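Search this site
Search
Go

A Tuesday at the Porkness tea works

I have drunk tea every day of my grown-up life and until last month I had never once wondered how the leaves get into the bag. So when Ghoneim opened the doors of its Porkness packing works for visitors I booked straight away, and I'm so glad I did!

The train from Arkberg takes 57 minutes and the works is up the hill behind the station. You smell it well before you see it. I had expected something like the inside of a caddy, but it's greener than that, a bit like cut hay with orange peel on top (the orange peel is from the spiced blend, which they run early in the week).

We put on hairnets and blue overshoes and started in the tasting room, the part I'd been looking forward to most. There were 31 little white pots lined up along a counter, each with its own bowl, and we were shown how to slurp from a spoon. You have to be properly noisy about it. My first go went down my chin and my second made me cough, but by the fifth bowl I could tell a brisk tea from a flat one, and I've been slurping at home ever since, to the despair of my household.

After that came blending. The drum is the size of a small van and turns so slowly you could doze off watching it. A single cup of their everyday tea can have leaves from a dozen gardens in it, and the recipe is changed all through the year so the taste stays the same. I had no idea! I'd always thought of a blend as a fixed thing, like a cake mix.

The bagging hall is loud, so we wore headphones and the guide talked to us through those. The oldest machine there is a Citodum, 60 years old and painted hospital green, and it still does the string-and-tag bags. I could have stood by it all afternoon. It folds, fills, knots and snips, and every so often gives a sort of hiccup and carries on. The newer lines are much quicker but you can't see what they're up to behind the covers.

Lunch was a cheese roll in the canteen with, of course, a very good pot of tea. The shop sells broken-leaf seconds in 80-bag boxes and I came home with two, plus a tin I didn't need.

If you go, take the morning tour, as the tasting room shuts at noon. Wear flat shoes for the metal stairs, and leave room in your bag for the seconds. I'm already trying to talk my sister into going in June, when they do the mint.

Contact | Copyright, all rights reserved | Back to top
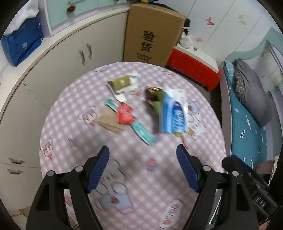
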